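Review: Gririx Two-Arm Instrument Drive Kit
Wallner Shared Workshop, Equipment Reviews
Published 20/09/2023

The Gririx kit supplies the motors, couplings, frame parts and control board needed to drive two wristed surgical instruments from a pair of hand controllers. Instruments are not included. The workshop purchased one kit at a price of $908 and assembled it on the long bench in the electronics room. Members who wish to use it should read this review together with the bench rules.

Assembly

Assembly took 19 hours over several evenings. The printed manual is clear on the frame and poor on the wiring, where two connector labels are swapped between the drawing and the parts list. Gririx has corrected the error in the online version, and members building a second unit should work from that copy. All fasteners were present. The frame requires a flat surface and should be bolted down before any cable is tensioned. The supplied hex keys are soft and were replaced with workshop tools on the first evening.

The control board is made by Vedia and is sold separately for $372 as a spare. It starts reliably. The setup software runs on the older workshop computers, although the calibration screen does not fit a small display and must be scrolled.

Performance

The kit was evaluated on suturing, a task that calls for both arms and shows up any slack in the drive. Wrist motion is smooth at low speed. Grip is adjustable in software, and the default setting is too strong for fine thread. Reducing it by two steps gave better control when handling the thread between the jaws.
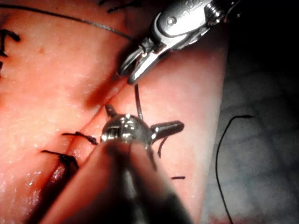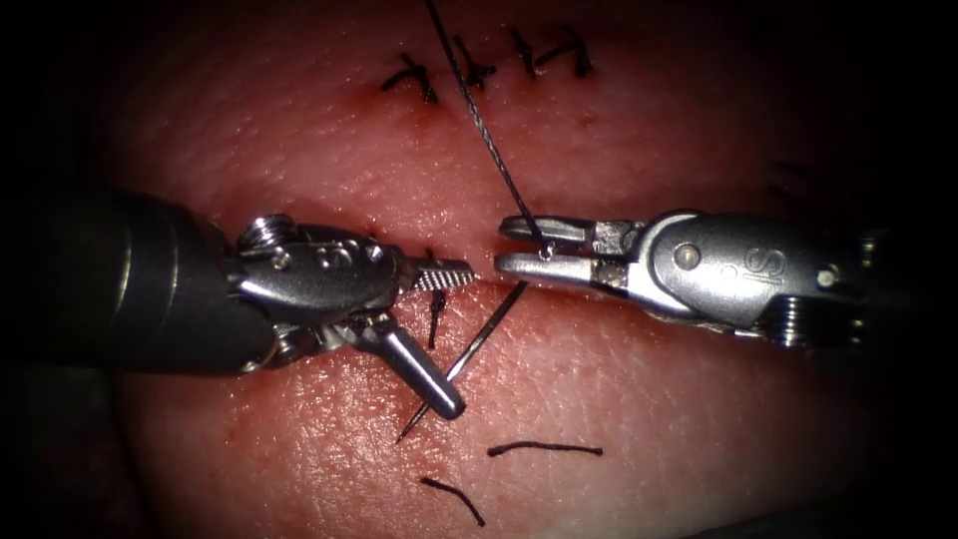
Interrupted stitches in dark thread, with both instruments at the incision.

Knot tying remains slow. The controllers report position but give no sense of force, and operators must learn to judge tension by eye. A small amount of backlash is present in the left arm when the wrist reverses direction - the manual describes a software correction, and applying it removed most of the effect. The foot pedal that pauses the arms responded promptly throughout and is, in the view of this workshop, the best made part of the kit.

Noise is low enough for use during shared hours. The motor covers grow warm in long sessions. Gririx asks that the cables be inspected after 2,000 cycles; the software keeps the count but does not display a reminder.

Comparison

The Flirley kit, held by the workshop last year, was easier to wire and came with a better case. Its arms could not be clamped close enough together for work on a small pad, and it was returned for that reason.

Recommendation

The kit is recommended for workshops with some experience in motor control. It is not recommended as a first build. Bookings open to members who have completed the bench safety session, and the grip setting should be left at the reduced value after use.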